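"Ask them who pays for the lift": an estate agent on selling new flats at Lamont 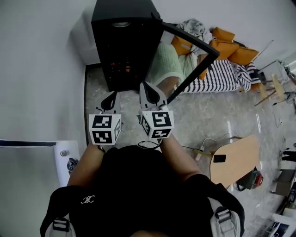

Speckled grey floor, and a hand-held gripper in each hand.

Posted 12/10/21 in Buying

The agent I met for coffee in Allach has sold flats for nine years, most of them new, and asked me to leave out any name. The firm still takes instructions from developers, and developers read things. I said that was fine, and also that I'd be treating anything an unnamed estate agent told me with some care. "You should," was the answer. "I would."

We were there to talk about Lamont, the two blocks going up behind the old goods yard. Pretero is building them. Grilent will look after the stairs, the lift, the bins and the grass once people move in. The first block has 35 flats, and they have been on sale since June. If you live within reach of Allach you have had the leaflet. Mine called Lamont "a rare chance to join a thriving community", though at the time the thriving community was a hole with a pump in it.

I asked what the word "community" is doing in a leaflet for an unfinished building.

"It fills the space where the photos would go. You haven't got photos, you've got drawings. There's always a woman with a bicycle in the drawings. I've never sold a flat to a woman with a bicycle, and I'm not sure where she'd keep it, as the bike store is down a ramp with two doors on it."

The flats themselves sound decent enough. The agent has been round several of the finished ones on the lower floors and speaks well of the windows, less well of the kitchens. The standard type has two bedrooms, and I wanted to know whether the second is a bedroom in the ordinary sense of the word.

"You can get a single bed in it. You can get a bed and a chest of drawers in it if you don't mind opening the drawers from on top of the bed. I tell people to bring a tape measure. Then in the show flat they forget, they just walk in and say how light it is. The show flat has no door on the second bedroom. Go and look. They take it off so that you don't see how much floor it needs when it swings."

I did go and look, the following morning, and there was no door. The young man on the desk told me it was being repainted. Perhaps it was.

What bothers me more about places like Lamont is the money that starts after the sale. The price of the flat is printed in large type. The service charge is in the pack, if you ask for the pack. I asked how often buyers bring it up.

"Near the end, when they've already picked the sofa. They ask what it is, I tell them, and they nod. Hardly anyone asks what's in it. I want them to ask who pays for the lift. Who pays when it's serviced, who pays when it breaks, and is anything being put aside for the day it needs replacing. If the charge is low in the first year, it may be low because the building is new and nothing has gone wrong. Or it may be low because the developer wants it low while there are flats left to sell. From the outside those look the same."

Which is it at Lamont?

"I don't know. I've asked. I got a spreadsheet back with a line in it called 'sundries'."

I wrote to Grilent with the same question and had a polite reply saying that the charge reflects the expected cost of running the building and will be reviewed each year. I wrote again to ask what "reviewed" has meant at other buildings on its books, whether any charge has ever been reviewed downwards. That one is still waiting for an answer. Pretero said it had nothing to add to the sales material.

The agent was less suspicious of Grilent than I was. "They answer the phone. You may laugh, but I've got buyers in other blocks who'd pay extra for that. The trouble with a managing agent is you don't choose them. The developer chooses them, and then you pay. If they're good, lovely. If they're not, you've got to get your neighbours together to do something about it, and half your neighbours are tenants, and the owners live somewhere else and don't open their post."

We got on to reservations. A buyer at Lamont pays £400 to take a flat off the list. The leaflet calls this "a small step". I asked whether it comes back if you change your mind.

"Some of it might. Read the form. They're entitled to keep something for their costs, and the form says so, but it's on the back. I tell people to take the form home and sleep on it. Then the desk tells them that another couple is coming at three."

Is there another couple?

A long drink of coffee. "Sometimes there is. I've sat there on a Saturday with people queuing. I've also sat there when it was me and the plant. The line was the same on both days. You want to be careful believing anything about other buyers that comes from the person selling to you. That goes for me as well."

I said this was a strange thing for an agent to tell somebody who was going to write it down.

"I get paid when the sale goes through. I don't get paid when someone reserves, panics and pulls out a fortnight later, and that's what happens when they've been rushed. So don't make me out to be a saint. It's less work for me if they know what they're buying."

I believed that more than I'd have believed a speech about putting customers first.

The other thing on the leaflet is the discount. Buyers who use the solicitor and the mortgage broker on the Pretero list are offered flooring throughout. I have always found this an odd sort of generosity. You are being given a carpet for using a lawyer picked by the other side.

"It's quicker, I'll say that for it," the agent said. "They know the paperwork. They've seen that lease a dozen times and they're not going to ask for the drains plan again. But you might want someone who does ask for the drains plan again. If it was my sister I'd tell her to find her own and buy her own carpet. Or haggle. Tell them you want the carpet and your own solicitor. Late in the year, with flats left on the sheet, I've seen that agreed to over the phone."

How many are left on the sheet now?

"More than they'd like. I can't give you the number. Look at which flats are marked sold on the board and then look at it again next week. At one place I worked, not this one, we had stickers on flats that weren't even released. It makes the board look busy. You'd peel one off and tell somebody it had just fallen through, and they'd be thrilled."

I have since looked at the board at Lamont twice. The stickers were in the same places both times, for what that is worth, and it may be worth nothing. I also asked at the desk whether any sales had fallen through lately. I was told one had, on the top floor, facing the park, and that I was lucky to have called in.

The park, incidentally, is the strip between the blocks and the railway. The leaflet has it in a very deep green. When I asked who will own it, the desk didn't know, and the agent thought that it would stay with a company set up for the purpose and be mown at the residents' expense while remaining open to anyone who cared to walk a dog on it. "That isn't a scandal, it's how most of them are done now. The council doesn't want the mowing. But you should know you're paying for a park. People think they're just living next to one."

I tried to get the agent to say whether Lamont is good value, and got nowhere, then somewhere. The older flats on the Allach road are larger and have worse heating. They cost less. They have a service charge too, but it has a history, and you can ask to see the last few years of it and find out what happened when the roof went. At Lamont there is no history to look at, only an estimate, and the estimate was written by the people who have flats to sell.

"If you want new, buy new. Lots of people are happy. They've got a warm flat and a parking space and they sleep well. I'm only saying you pay extra for new, and you stop being new the day you pick up the keys. When you come to sell, Pretero might still be selling the second block next door with free flooring, and you'll be up against them with your used one."

Has that happened to buyers the agent knows?

"Yes. One of them rings me still. I haven't got an answer for her."

Would the agent buy there?

"I've got a house. It's damp." Then, after looking for the bill: "The ground floor corner, maybe. It's got an odd shape and nobody likes it on the plan, so they'd come down on the price. And you wouldn't need the lift. Though you'd still be paying for it, so ask about that first."

The show flat at Lamont is open daily, with no appointment needed. Full copies of the lease and the estimated service charge can be asked for at the desk. I had to ask for the lease on two visits, and it came without the schedule at the back, so check that yours has one.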